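Minutes, Candala cell upkeep meeting, 26 Jun 2020

Present: Natália Vrabec (chair), Peter Kováčik, Janka Kuruc, Natanael Seixas (minutes). Apologies from Zuzana Kratochvíl, who sent a list.

1. Previous minutes. Accepted, after Peter asked that "hit the stove" be changed to "made contact with the stove." Changed.

2. Knob task in the simulator. Janka has reset the start pose for the Morris arm and run 500 trials overnight. The arm missed the knob in 18 of them, and in 14 of those it closed on air with great confidence. Natália asked about the remaining misses. Janka said she would prefer to discuss them in July.

Two wrist views went up on the screen, both with the fingers open and the knob handle pointing down. 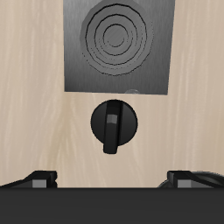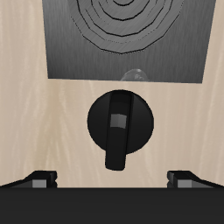
Wrist camera views, simulated stove knob. Both show the lower tip of the handle between the fingers.

Peter wants the approach height fixed before anyone touches the grip force again. Natanael pointed out that Peter touched the grip force last time. Peter agreed that this was his point.

3. Finger pads on the real gripper. Zuzana's list says the left pad is worn and the Gisus spares don't fit without filing. Clestau has quoted for a set of 3, delivery "soon." Filing will begin.

4. Calibration. To be redone after the pads are changed - not before, as happened in spring.

Actions
Janka: approach height, rerun the trials.
Peter: pads, file.
Natanael: hide the grip force settings from Peter.

Next meeting in July, when Janka is ready.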